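Company > About us > How we work

September, by Adelino Marinho

Volo tests two-armed handling cells for shops and small warehouses. Ewan Lockyer and I started it in a rented unit on the Drikitz estate, and there are five of us now. Customers send us the task they want done, and we run it until it fails. Then we write down why.

The fault people ask us about is the one on the Patell job. The task was packing and tidying mixed goods, and the right arm had done 2505 cycles without a stop. On the next one it lifted away from a shelf with its cable caught behind the upper tier. The shelf came over and the arm kept going, as the force limit had been set for heavier goods and never put back. Ewan hit the stop button. Neither of us was hurt, but a hand could have been in there.

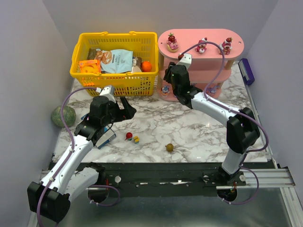
We told Patell the same afternoon and stopped all work on both arms. The force limit is now read aloud and signed for before each run. Cable slack is checked every 50 cycles, and any move over a shelf is first done at slow speed with one of us at the button – that applies to visitors' demonstrations too.

The job restarted from zero and passed 3000 cycles. Negri, who took the cell on afterwards, were given the full fault report with the manual. Other customers can have a copy if they ask.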